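丹登楼（Dandden）共用实验室台面使用讨论会 会议记录

时间：周六上午，原定九点半开始，等楼下送快递的同事上来，又顺便把茶泡好，实际开始时间晚了一刻钟
地点：三楼小会议室，后半段移到水槽旁边的台子前站着开
到会：各课题小组、教学组、采购、值日排班共11人
记录：教学组

一、开场和上次事项的回顾

主持人先谢谢大家周末还肯跑一趟，说知道有几位上午是把孩子送去上课以后直接过来的，会议尽量不拖（后来还是拖了，这个放在最后说）。桌上的橘子是采购组带来的，请大家随意，吃完的皮不要放进实验室的垃圾桶，会议室门后有袋子。

上次会议留下三件事。第一件是水槽旁边的下水慢，已经请楼里看过，清了一次，目前走水正常，值日的同事反映周四又有一点慢，先观察。第二件是冰箱里没有标签的管子，公示两周之后处理掉了，处理之前又有一位同学认领回去一盒，大家都替他松了一口气。第三件是操作台的摆放，上次讨论到一半就散会了，所以这次专门拿出来谈。

补充一句，上次记录里把Tănase课题组的名字写漏了字母上的小帽，这次已更正，在此道歉。

二、操作台的摆放

教学组先讲了想法。现在这张台子白天给教学用，傍晚以后给课题组用，两边的人来了都要先把东西挪一遍，走的时候又各挪各的，时间一长，谁也说不清哪样东西原本该在哪里。教学组希望能定下一个大家都接受的摆法，不求好看，只求第二天早上来的人伸手能拿到。

讨论下来，意见其实很接近。移液器架靠里、靠左，移液器挂在横杆上，吸头朝下，周围不要堆别的东西。塑料滴管插在透明架子里，放在移液器架的右手边，球头朝上。烧杯放在靠人的一侧，中间位置，方便两边都够得到。吸头盒和锥形瓶往右放。台面铺黑布，这一点教学组特别坚持，说透明的玻璃器皿放在深色底上，学生看得清楚，液面也好认。

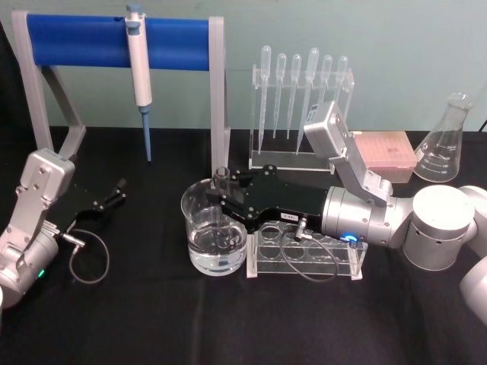
关于黑布，Drunasex小组的同事提了一个很实在的问题：布谁来洗，多久洗一次。黑布上落了粉末和盐渍很显眼，这是好处也是麻烦。讨论了有十来分钟，期间有人提议换成硅胶垫，也有人提议干脆两样都备着。最后同意先继续用布，备两块轮换，每周换一次，换下来的装袋交给值日的同事统一处理。沾过有机溶剂的布不进洗衣机，单独晾在通风橱里，再决定去留。布的四角要拉平，别让架子的脚压在褶子上，架子站不稳，上面的移液器也跟着晃。

有同事问烧杯放在中间会不会容易碰倒。教学组解释说，新生取水加水都从这一杯里来，放远了反而要伸长胳膊越过架子去够，更容易带翻东西。折中的办法是水不要装满，半杯左右即可，不够再添。课题组的同事认可这个说法，同时希望傍晚交接时杯子是倒空的，不要留着隔夜的水让后面的人去猜是什么。会上定下：凡是留在台上的液体，杯壁必须有标签，写清内容和日期；没有标签的，值日同事有权倒掉，按未知废液处理，不必再去群里一个个问。

大家对“不必再问”这四个字停下来又聊了一会儿。有一位同事说自己去年有一杯配好的缓冲液就是这么没的，心疼了好几天。主持人说理解，也正因为这样，标签笔以后就用绳子拴在台子旁边，写两个字的工夫总是有的。采购组当场答应买标签纸，先领80张，用完再领。

三、移液器的使用和校准

这一项本来安排得很短，结果聊得最久，记录里择要写。

移液器用完挂回架子，这是老规矩，但最近有两次被发现平放在台面上，其中一次吸头里还有液体。平放的时候液体容易倒流进枪身，里面的弹簧和活塞受潮以后读数就不准，修一次要寄出去，来回好些天。请各组回去和新来的同学再讲一遍，语气和缓些，新同学多半是不知道，并非不爱惜。

吸头要不要留在移液器上，两种意见都有。一种认为下班之前必须退掉，干干净净挂着；另一种认为教学时为了演示，课间装着吸头挂一会儿无妨。最后的写法是：连续使用期间可以装着吸头挂在架上，吸头尖不要碰到台面；当天最后一位使用者负责退掉吸头，丢进吸头回收盒。

校准方面，Purstead送来了新的报价。报价单已经在会上传看，大家觉得比去年略贵，但包含了上门取件。采购组的意见是可以接受，课题组希望先把最常用的几支送去，剩下的等到十二月一起做，免得台子上一下子没有东西可用。会议同意分两批。第一批的名单由采购组来收，各组把要送的移液器擦干净、退掉吸头、贴上小组名，放到前台的纸箱里。

Tănase课题组提出，他们自己做过一次称重法的自查，用纯水，设定100微升，连续吸打，看天平的读数。方法写得很细，愿意分享给大家。主持人当场表示感谢，说这种事情最难得，请他们把步骤贴到共用文件夹里，以后每个月初各组可以照着做一遍，发现偏差再决定送不送修，也省得全靠年底那一次。

四、塑料滴管和试管

教学组反映，塑料滴管消耗得很快，快得有点出乎意料。问了一圈，原因有好几种：有的用一次就丢，有的洗了再用，还有的同学顺手拿去给盆栽浇水（窗台上那盆绿萝确实长得很好）。

会上把用法分成两种来处理。取水、取缓冲液这类不怕混的，同一支滴管当天可以反复用，插回透明架子里原来的孔位。碰过染料、酸碱和样品的，用完即丢，不要插回去。架子里的滴管，后来的人一律默认是干净的，所以插回去之前自己心里要有数，拿不准就丢掉，一支滴管的钱远不如重做一遍实验贵。

插的时候请把细管对准下面，尽量竖直，不要斜着卡在孔里。歪着插的滴管，旁边的人抽自己那支的时候很容易一起带出来，掉在布上又要换一支。

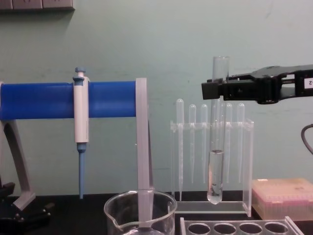 试管的拿法也顺便提到了。手拿在靠近管口的上段，管口露出来，管身垂直，往里加液时滴管悬在管口上方，不要伸进去贴着内壁。这些在安全培训里都讲过，不过教学组说每学期开头总要再纠正一轮，所以想做一张小卡片压在台子边上。卡片内容由教学组来写，写好先给各组看，字不要太多，字号要大，站着能看清。有人建议配图，大家都说好，只是谁来画没有定下来，暂时记在待办里。

加液时管子和烧杯之间的距离也讨论了几句。有同事习惯把试管举到烧杯正上方再加，说漏了也漏在杯子里。另一位觉得这样会把杯里的水弄脏，后面的人还要用。两边都有道理，最后的意见是：加水可以在烧杯上方操作，加别的试剂时请把试管移开，底下垫一张吸水纸。

五、玻璃器皿的清洗和归位

锥形瓶和烧杯的清洗，目前由使用者自己负责，这一点不改。需要改的是晾干的地方。水槽边的沥水架太小，大瓶子放上去以后小烧杯就没有位置，有人便把湿的瓶子直接放回台上，瓶底在黑布上留下一圈水印。采购组量过墙面，水槽上方可以再装一层挂架，费用不高，会议同意买。

刻度已经磨得看不清的烧杯，请不要再用来量取体积。并不是说要马上扔掉，当作废液杯、冰浴杯都还合适，用记号笔在杯身上写个“废”字或“冰”字就行。杯口有缺口的不在此列，缺口再小也请直接放进碎玻璃箱。上个月有同学洗杯子的时候划了手，伤口不深，处理得也及时，大家还是请多留意。

Drunasex小组的同事说，他们有几只多余的锥形瓶，平时用不上，愿意放到公用柜里。主持人表示欢迎，请登记以后再放进去，免得日后说不清归属。

六、经费

本季度这张台子的公用经费是3000元，目前还没有动。拟从中支出的有：轮换用的黑布、标签纸和拴笔的绳子、塑料滴管、水槽上方的挂架。移液器校准的费用由各组分摊，不走这一笔。各组对分摊的办法没有异议，Tănase课题组希望按支数算，不按组算，大家觉得公平，照此办理。

有人问能不能买一把带靠背的高凳，现在这把坐久了腰疼。采购组说先问问楼里有没有闲置的，实在没有再买。这件事看上去小，但好几位都跟着点头，可见腰疼的不止一个。

七、值日和交接

白天到傍晚的交接时间定在五点半。交接时双方不必都在场，但要在台子旁边的本子上签字，写明三样：台上有没有留液体，移液器有没有挂好，布需不需要换。本子用完请翻到新的一页接着写，不要写在封底。

教学组担心下课晚了赶不上五点半，课题组的同事很爽快，说晚一刻钟没有关系，提前在群里说一声就可以，自己人不必太客气。但如果超过六点，还请教学组先把台面右半边让出来，好让后面的人开始准备。

周末的值日目前有空缺，Purstead取件的那天尤其需要有人在。两位同事当场报了名，非常感谢。排班表会重新贴出来，如有不方便请自行调换，换好以后改一下表上的记号。

八、待办

采购组：订黑布、塑料滴管和挂架；领标签纸；回复Purstead，确认分两批校准以及取件时间；打听高凳。
教学组：写台边小卡片的文字；把标准摆法写成一页说明，放进共用文件夹。
Tănase课题组：上传称重自查的步骤。
Drunasex小组：登记多余的锥形瓶，放入公用柜。
值日排班：更新周末班表，备好交接本，把标签笔拴上。
未定：小卡片的配图，有意者请直接和教学组说。

九、其他

会议后半段在台子前站着开，边说边挪，把摆法试了一遍。左撇子的同事提出移液器架靠左对他来说反而顺手，倒是滴管架稍微别扭，希望可以临时调换，用完复原。大家都同意，说明里会加上这一条。

下次会议时间另行通知，仍在三楼小会议室。原计划一小时，实际开到将近中午，耽误了大家吃饭，主持人再次致歉。剩下的橘子放在会议室窗台上，下午来的同事请自取。

以上记录如有遗漏或写错的地方，请在下周三之前告诉教学组，我们改好后再发一遍。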